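Hollham bench cell -- safety checklist with comments
Reason for check: arm stopped mid-move with fault 2341

Guarding and E-stop: OK. Both stops cut power on the first press. Love how crisp the new buttons feel!

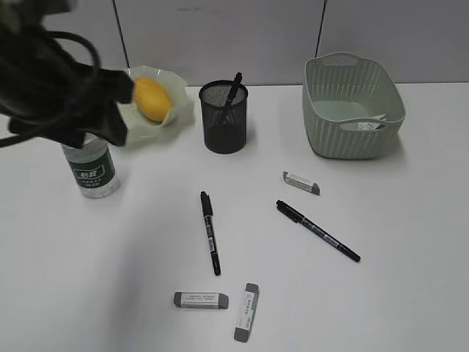 CABLES AND STRAIN RELIEF

Loop at the wrist: FAIL. Too much slack, and it can snag when the arm swings left. Clip it before the next run.
Connector seating: OK after reseating.
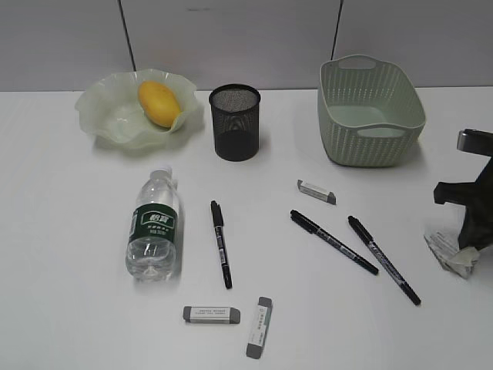

Mitsuko Fukuda: I'd check the wrist connector again after 200 cycles. Ours at Melamberg passed cold and faulted later.

Great tip -- added as item 13. Fault log saved before reset: OK.

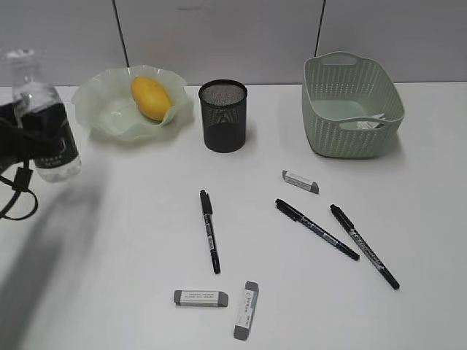
Page last changed: Monday, May 25, 2020

GRIPPER AND REACH
Holds position on power loss: OK, and very solid.
Finger pads: worn on one side, replace by July.
Liquids near the arm: keep bottles capped, always.

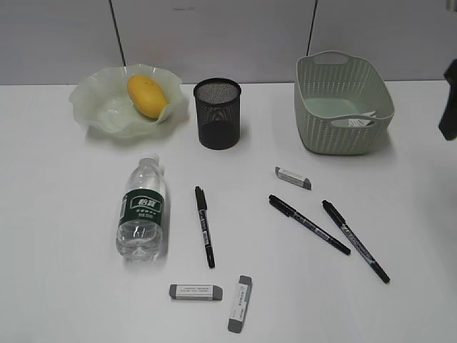 Speed stays at the low setting until the cable clip is on and Jinlong Tang has signed the retest. The slow runs are a pleasure to watch, so please come by -- just stay behind the line.

Retest: open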